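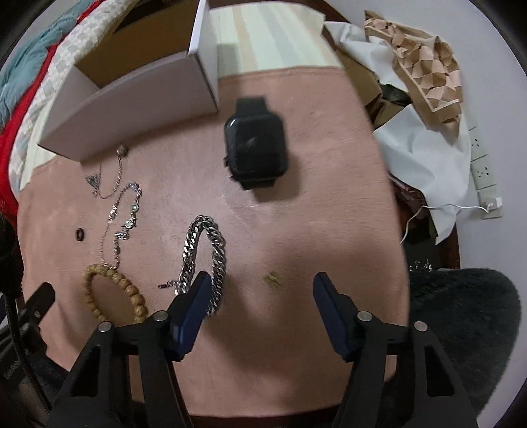 Clirnthorpe Reuse Store: progress report on the small valuables strand, second quarter

1. Position at the end of the period

The sorting bench for jewellery and watches at Clirnthorpe is in regular use. In the quarter 237 items were sorted, recorded and bagged. The strand remains within its grant. One task, the written guide for Plunstead, has slipped and is dealt with in section 4.

2. Working method

Donated pieces are emptied from their boxes on to a felt mat and spread out before anything is recorded. Felt was chosen over the bare tabletop used in the first quarter, where rings rolled and fine chains slid off the edge. Pink shows up dark rings and silver chain equally well. It also shows dust, and the mat is now brushed at the end of each session.

Items are dealt with in a fixed order. Fine necklaces come first, particularly those with charms or rhinestone links, as they tangle with anything placed next to them. Heavy curb-link bracelets follow, with the clasp checked for closure. Wooden bead bracelets are checked for worn cord. Rings are bagged singly. Smartwatches are set aside face up and are not sold until they have been charged and reset.

Open cardboard boxes are kept on the mat until the last piece from that donation has been bagged, and are then flattened.

3. Equipment and spending

Purchases in the period were 2 felt mats, a bench lamp and a supply of resealable bags. The lamp was bought from Liepiņa and replaced once under guarantee. Records are held in Clarnura, which now has separate fields for clasp condition and bead material. Bags are being used faster than planned, and a further order will be met from the existing consumables line.

4. Matters outstanding

The Plunstead guide was due this quarter. A draft exists but lacks the section on watches. It will be issued with the next report.

12 smartwatches are awaiting reset. Of the watches received to date, several came without chargers, and a set of common types is needed.

5. Next quarter

Sessions will be limited to 20 donations each so that the mat is cleared before closing. Sorting at Plunstead is planned to begin in October, using the same order of work and the second mat.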